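Shared Equipment Should Be Treated as a Public Service

Most towns accept without much argument that a library should lend books. Fewer accept that the same town should lend a microscope, a balance or a set of glassware, although the case is much the same. A well-made instrument lasts for decades, and few households or small schools need one every day. When each institution buys its own, most of the equipment in a district spends the year in a cupboard. This essay argues that the sharing of basic science equipment among schools should be organized and paid for as an ordinary public service, with a regular budget line and a permanent staff.

The Present Arrangement

The schools of the Vamness district buy their science supplies separately. Each school receives an annual allowance, and each decides how to spend it. The principle behind this is sound. Teachers know their own courses, and a purchase made close to the classroom is usually a sensible one.

The results are uneven all the same. A large secondary school can spread the price of a centrifuge over many classes. A school with 77 pupils cannot, and its allowance is often gone by January on paper, gloves and replacement bulbs. Its pupils then read about experiments which pupils a few miles away perform for themselves. The difference has little to do with talent or interest. It follows from the way the money is divided.

Informal borrowing fills part of the gap. Teachers telephone one another, drive across the district after school and return things when they can. We have great respect for this practice, and we do not believe it should carry the weight it now carries. It depends on personal acquaintance, so a teacher who has just arrived is the least likely to benefit. It leaves open the question of who pays when something breaks. Several schools have stopped lending for that reason alone.

What a Lending Service Would Require

The Bognár Fund has supported a pilot lending store at Jisside for the past two school years. The store holds 1,040 items, most of them modest: flasks, trays, stands, clamps, thermometers and hand lenses. It serves 48 schools. A van makes a fixed round, and requests are made through a catalog called Olia, which shows what is available and when it is due back.

The running cost beyond salaries was 3,000 dollars in the first year, chiefly for breakage and fuel. That sum is small by the standards of a district budget. The salaries are the larger matter, and they are where most proposals of this kind fail. It is tempting to assume that a store of simple goods can look after itself, or can be added to the duties of someone already employed for another purpose. The experience at Jisside suggests otherwise. Returned items must be checked, cleaned, repaired and put back in the right place, and the work does not wait for a convenient moment. In the first term, when no hours were set aside for it, returned boxes stood unopened while other schools waited for what was in them.

Plain plastic ware has proved the most requested class of item. This surprised those who planned the store, who had expected demand to center on costly instruments. A teacher with 30 pupils and six flasks must divide the class into groups so large that most pupils only watch. Lending two dozen more changes the lesson at once. 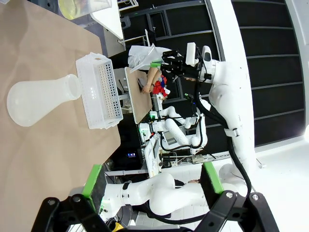 Objections

Three objections deserve an answer.

The first is that borrowed goods are treated carelessly. The fear is reasonable, and anyone who has managed a shared store will have stories to support it. Losses at Jisside have nevertheless been lower than planned for. We attribute this to the practice of checking each box in the presence of the teacher who returns it. No fine is charged for honest breakage, and breakage is therefore reported. A service that punishes accidents will soon have a catalog full of items that exist only on paper.

The second objection is that central stores reduce the independence of schools. There is a real danger here. A district that opens a lending service may be tempted to cut allowances by the same amount, leaving teachers to ask permission for things they once simply bought. We would oppose any such exchange. A school should continue to own whatever it uses every week. The store should hold what is used twice a year, together with the extra quantities that a full class requires. This line can be drawn in practice, and teachers should be the ones to draw it.

The third objection is that computer simulations have made the matter less pressing. Simulations are useful, and some topics can be taught safely in no other way. They are poor at teaching the habits of practical work. A pupil who has never spilled a measured quantity has not learned why one measures over a tray. Reading a scale at eye level, labeling a container before filling it and writing down a result that looks wrong are all learned by hand, and they are of use to people who never enter a laboratory again.

The Question of Permanence

The pilot at Jisside has funding for one more year. If nothing is decided before then, the van will be sold and the stock divided among the schools, where much of it will return to the cupboards from which this project hoped to free it. Grants are well suited to testing an idea. They are badly suited to keeping a van on the road, and no teacher can plan a course around a service that may close in the summer.

We therefore ask the district to adopt the store as a permanent service, to employ two full-time staff, and to publish its lending records each year so that the public may judge its value. We ask also that school allowances be protected in writing for the same period. Neighboring districts should be invited to join on equal terms, with costs shared by enrollment. The catalog already allows for it, and two of them have asked to be included when the next round of stock is ordered.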